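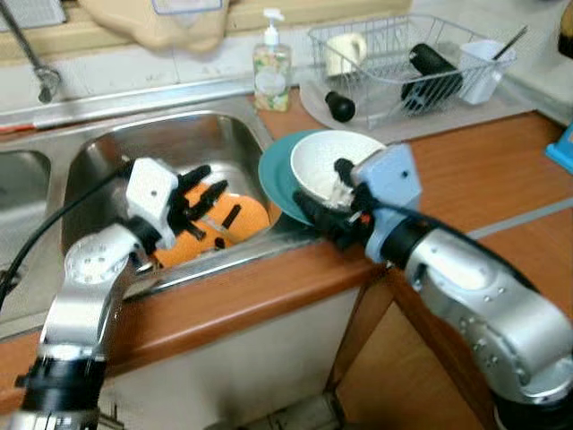

Gwenllian reckons the Stemberg hand should have stayed on the left arm, where the cable has more slack. Noted for August. Left the pair as mounted and set the finger force to 40 per cent on both sides.

Dishes by the Damside sink, 12 trials per controller. Fudik first — smooth, slow to close on a rim.

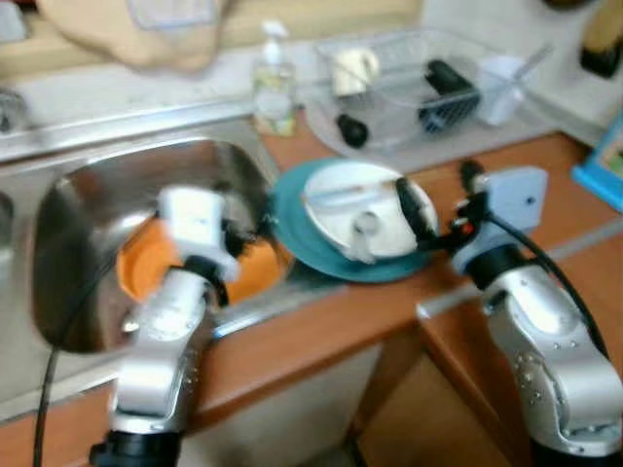
Amarachi asked whether wrist speed was capped the same for both controllers. It wasn't. Capped now, and the first six Fudik trials need redoing.

Gündoğdu controller next, same grip settings.
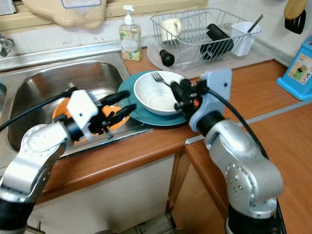
Rims are still the hard part with either one. Try 4 mm more finger opening before changing pads.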